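Gisau drops single-use plates at school lunch

Starting with the fall term, the 3 public elementary schools in Gisau will serve lunch on washable plates. The town council approved the change on May 24, 2026, after a trial at Hondalau Elementary that began in March.

The schools have used paper trays since the old dish room at Hondalau was closed for repairs and never reopened. The other two schools followed a year later so that all of them could order from the same supplier. That contract runs out at the end of June, and the council voted not to renew it.

Under the new plan, each school will get its own plates, bowls and cups from Watik, a kitchen supply firm based in Baek. The plates are plain and round, with a raised rim, and come in different colors so that kitchen staff can tell which ones belong to which building. Washing will be done at Hondalau, where the dish room has been refitted with a conveyor washer and new drains. Plates from the other two schools will go there by van after lunch and come back the next morning.

During the trial, 58 children in the two youngest grades ate from washable plates every day. Teachers were asked to note how long lunch took and how much food was left over. Lunch ran a few minutes longer in the first week - mostly because of lines at the return window - and then went back to its usual length. The return window has since been moved closer to the exit.
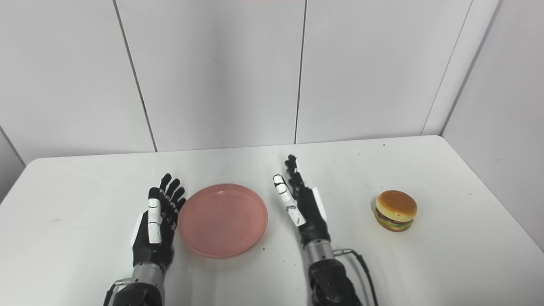 Young-sook Yeom told the council that the trial had gone better than she expected, but that the kitchens would need one more person on the lunch shift if the plan was to work for all grades. Scraping and stacking takes time, she said, and it falls right when the second group of children is being served. She also asked that the plates be kept light enough for a first grader to carry with food on them.

The council agreed to pay for one added part-time position at each school through the end of the next school year. It put off a decision on flatware. The schools already use metal spoons and forks, but many are missing, and a replacement order has not been priced.

The menu will stay the same for now. Hot meals will be served four times a week and a cold lunch - usually a sandwich, fruit and milk - once a week. Children who bring food from home can keep doing so and do not need to use a school plate.

The price of lunch will not go up in the fall. A family paying for the full term in advance will be charged 342, the same as this year, and the deadline for the reduced rate is unchanged. Forms are available at each school office and at the town hall front desk.

Parents who want to see the dish room at Hondalau can visit during the open house in the first week of school.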